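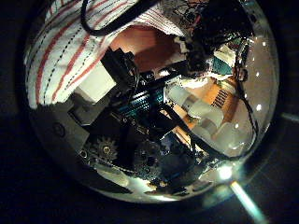 4. The open day as evidence

4.1 What was shown

Most claims made for household manipulation robots reach the public through demonstrations, and most demonstrations are not written up by anyone with a reason to doubt them. We attended the Firico open day on Mar 22, 2024, as ordinary registered visitors. The program promised that the Iltard arm would "handle everyday objects in an everyday room". We took that sentence as the claim to be examined.

The company's own figures were printed on a card given to each visitor at the door. They state that the arm had completed 925 practice runs in the same room before the day, and that it had been shown to 300 people over the preceding season. The card does not say how many of the 925 runs ended with the object where it was meant to be. We asked twice. On the first occasion we were told the number was being checked, and on the second that it depended on what was meant by a run. Both answers may be fair, but neither can be put in a table.

Visitors were admitted in groups and each group saw a session of 19 minutes. A presenter spoke throughout. This matters more than it might seem, as the talk filled the gaps in which the arm was still, and several people we spoke to afterwards remembered the arm as having moved the whole time. Our notes, kept separately by the two authors and compared that evening, disagree on small points of order but agree that a good part of each session was spent waiting.

4.2 Choice of room and objects

The objects offered to the arm were picked by the host. Fallahi asked whether a visitor might hand over something of their own, and was told this could be arranged at a later visit. We don't regard the refusal as proof of anything. A firm has a right to protect its equipment – but a claim about everyday objects can't be tested on a set the claimant has packed beforehand.

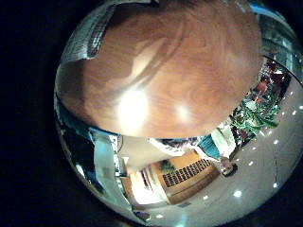

Figure 3. View from the wrist camera during the open day.

The room itself deserves the same doubt as the objects. Host staff described it to us as "basically a lounge room", and the Ñahui report on domestic trials repeats the phrase without comment. Some of its furnishings do suit that description. There is a leafy plant with red flowers, and a tall wooden cabinet with a dark grid panel in its front, much as one might find in a house. The ceiling is another matter. Figure 3 shows recessed round lights set along it in even lines, closer to an office fit-out than to any lounge room we have lived in. Even so, the polished wood close to the camera throws back two bright spots of glare, and a system that relies on sight has to cope with that wherever it is installed. We would have liked to see the same session run with the lights off and the blinds up, and then the other way about. Neither was on offer.

4.3 What visitors took away

We gave a short written questionnaire to visitors as they left and received 40 completed forms. Requena coded the free-text answers and Fallahi coded them again without seeing the first set. The most common remark concerned how gentle the arm looked. Very few visitors mentioned whether it had finished its task, and those who did were divided, even within a single group that had watched a single session. One wrote that it had "done the lot", and another from the same group that it "never really got going".

We read this as a warning about demonstrations in general and not as a mark against Iltard in particular. The Gadetti showing, discussed in Section 5, produced much the same split. A return visit was agreed for September, on the condition that we supply our own objects and keep our own count of attempts. Until that has been done, the open day supports only a modest statement: that the arm can be operated in front of visitors, in a room and with objects of the host's choosing.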